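Workshop Automation Board > General > Can machines do the small fiddly jobs yet?

illeck_bench
Posted August 2021
We assemble cable ends for the Flurkance control boxes by hand. Each person seats 998 on a good day. Management has asked whether an arm could take over the plugging step. My position is that picking is largely solved and mating is not. Interested in figures from anyone who has run it for longer than a demo.

hiltlow_maint
Depends on the fixture. If the socket is held rigidly and the plug arrives in a known pose, position control alone will do it. Ours ran 2,336 cycles in March with a chamfered lead-in. Most of the stoppages were on the feeding side - parts lying the wrong way round in the tray.

slotted_link
A known pose is the whole argument, though. In a kitchen or a garage there isn't one. Ask the same arm to put a charger into a wall socket behind a sofa and it has to find the socket, judge the angle and push without bending anything. I'd put that at 15 years off for ordinary homes.

zaki_cell4
I disagree with 15. The trouble is mainly compliance and sensing at the last few millimetres, and both are improving. Wrist view from our cell, printed fixture on its base plate:

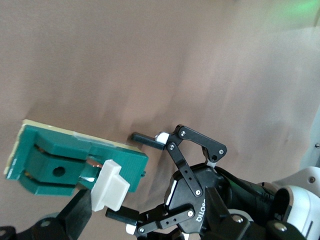
Robotiq two-finger gripper, jaws open, with the off-white plug piece at the green fixture.

The slot has contacts inside it, so a misaligned push has something to damage. We limit insertion force in software and use a short spiral search if the first attempt stalls.

slotted_link
What happens when the grip slips? Two flat pads on a stepped part is not much to hold it by. A person feels that and regrips without thinking.

zaki_cell4
It backs off and picks again from the start. Slow, but it doesn't need anyone standing there. Shaped fingertips would help and are cheap to print.

hiltlow_maint
Shaped fingertips help until the part number changes. We had 4 variants of one connector and ended up with a pocket that fitted none of them well. Went back to flat pads with a rubber face.

illeck_bench
Useful, thanks. Does the spiral search mark the housings? Ours are inspected for scratches.

zaki_cell4
Slightly, if the force limit is set too high. Start low and raise it until the failure rate is acceptable.

slotted_link
So a person still has to tune it for each part. That is my objection to calling it finished for household work.

hiltlow_maint
Different question from the one at the top. For a bench with one connector I would go ahead and spend the money on the feeder.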